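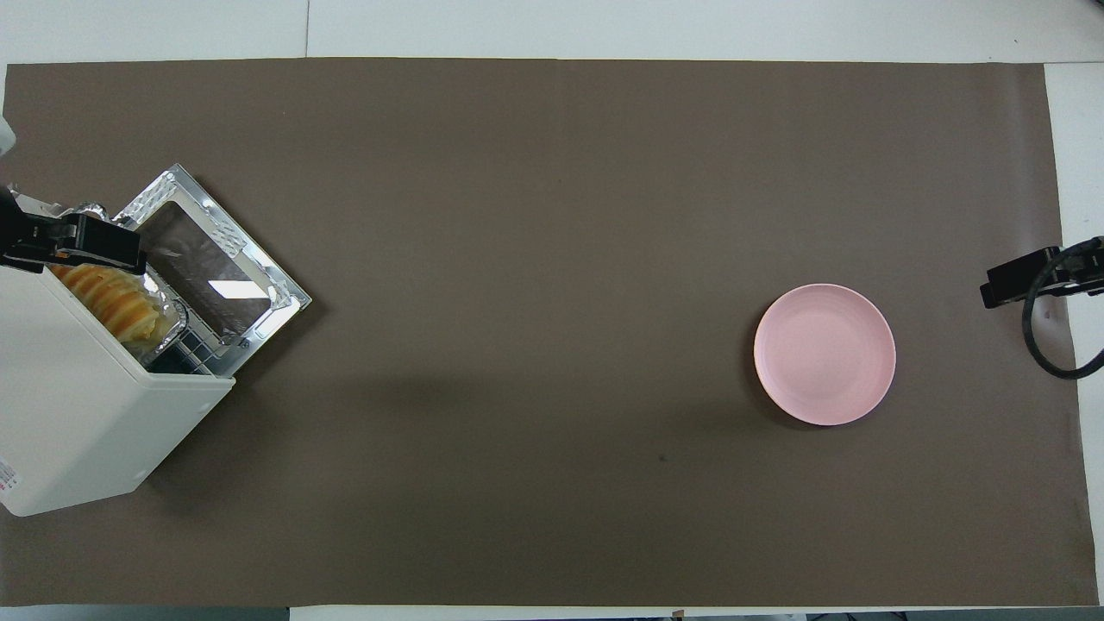
Aldana Benítez wanted to know, in her comment on last week's sheet, why a course on domestic catering should give a whole session to warming up one pastry, when the pastry was perfectly edible at the bakery. Fair point. She may skip to Session 5, where we do soup, though she will find the same argument there with more spillage.

Session 4: Reheating and plating for one

Reading: the Henholm notes, first 10 pages. The rest is about fridges.

1. Lay out before you heat. Paper on the table, plate on the paper, plate empty. Students will put things on an empty plate. Keys, mostly. A plate with keys on it is a key dish, and you will discover this with a hot croissant in your other hand.

2. Foil. Shape it into a shallow tray with the sides turned up, leaving the top of the pastry open if you want it crisp. Wrapped completely, it steams, and you get something with the texture of a warm glove. Keep the foil well clear of the heating elements. The Solano method (foil tent, lid, prayer) was taught on this course until June and is no longer examined.

3. Heat. A few minutes, low to middling. The small ovens run fiercer than their dials admit, and the top layers brown long before the middle has heard the news. Stay with it.

4. The door. On a drop-down door, open it all the way. A half-open door is a hot shelf at wrist height. Check first that nothing is standing where it will land, and don't rest anything on the glass afterwards, including your sleeve.

5. Getting it out. Support the tray from underneath. Lifting by one curled edge works until the edge uncurls. The plate should be near enough that you needn't walk, but out of the door's way.

6. Plate colour. Pale and plain suits browned pastry. Domingo Godoy's handout on garnish runs to 70 slides and may be consulted by anyone with a free evening.

For next time: reheat one item at home and write half a page on what went wrong. "Nothing" will be marked as fiction. Papers in the Greretell tray outside room 321, without crumbs.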